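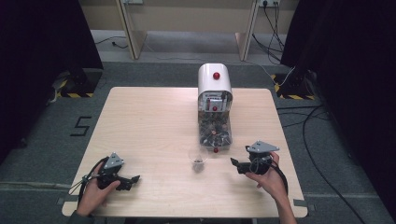
When Anitha Rodrigues started writing the house rules for hand-held gripper work at Pravico, she thought she would be done in an afternoon. The first draft ran to 13 pages, and by her own cheerful admission it was far too long for anyone to read standing up.

"I put everything in there," she says, laughing. "How to hold your coffee, practically! Then I watched people work for a while and threw most of it out."

What stayed fits on 2 sheets, dated August 2024, and she is still fond of every line. Cables come first – they should hang clear of the hands before a recording begins, with enough slack to reach across the table. After that come the finger pads, which get looked at every morning and written up in the log whether they need changing or not.

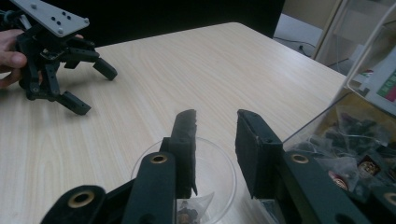 Themba Mahlangu would go further, and told us that a worn pad ought to stop the session then and there, log or no log. Rodrigues has heard this from him many times and takes it in good humor. "He may well win that one in October, when we go through the rules again," she says. "I only want people to write down what they see before they reach for a spare."

The rule she gets asked about most is the opening pose. Every recording starts with the fingers open over a clear stretch of table, and the operator holds still until the partner says go.
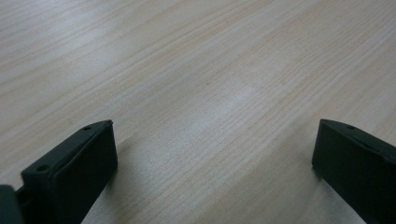 Slow hands and honest notes

Rodrigues went back through 356 recordings before she wrote the section on pace, and she still talks about it the way other people talk about a long hike. "You get to know everybody's hands," she says. "Some folks rush when they're tired, and some of them nearly stop."

So the sheet asks for an ordinary, comfortable speed, and for a failed grasp to be kept and marked as failed. 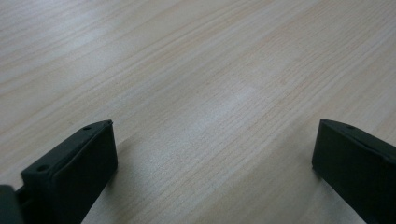 Ruxandra Nedelcu wondered whether new operators would really own up to their misses, and suggested having the partner do the marking for the first week. Rodrigues liked that so much that she penciled it into the margin while we were talking – it goes into the next version, right under the line about cables.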